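Getting Ready for a Month of Temple Walking: My Home and Kitchen Tips

I can't tell you how much I love the week before a trip! My next one is a string of small mountain temples, and half the fun is sorting everything out at the kitchen table with the kettle on.

Soften your boots at home
Wear them while you do the dishes, the vacuuming, all of it. Two weeks of housework did more for my heels than any fancy insole. Slip-ons are even better for temples, as you'll be taking your shoes off at every second doorway.

Make a crumb-free lunch
Rice balls travel beautifully. Wet your hands, rub in a pinch of salt and press firmly. Wrap the seaweed separately so it stays crisp - my mate Danjuma Uzor taught me that on a very steep set of stairs.

Fruit is the other thing I always pack. Cut your apples at home, give them a quick dip in salted water and they'll keep their colour till arvo tea.

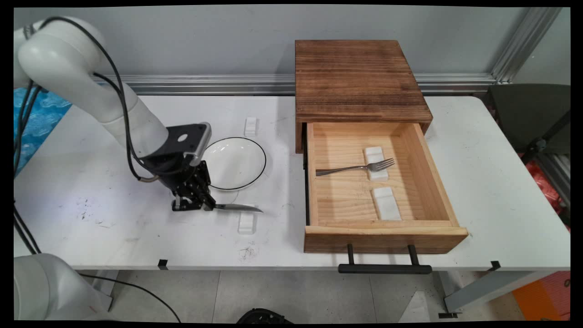 Sort your coins
Offering boxes eat small change, so I keep mine in an old film canister. I save up 20 coins before each trip and pop them in my jacket pocket, well away from my train money.

Look after your stamp book
Slip a sheet of baking paper between fresh pages so the ink doesn't transfer. Trim a few sheets to size before you go and tuck them inside the back cover. Mine has survived two rainy seasons in a zip-lock bag, and the colours are still gorgeous!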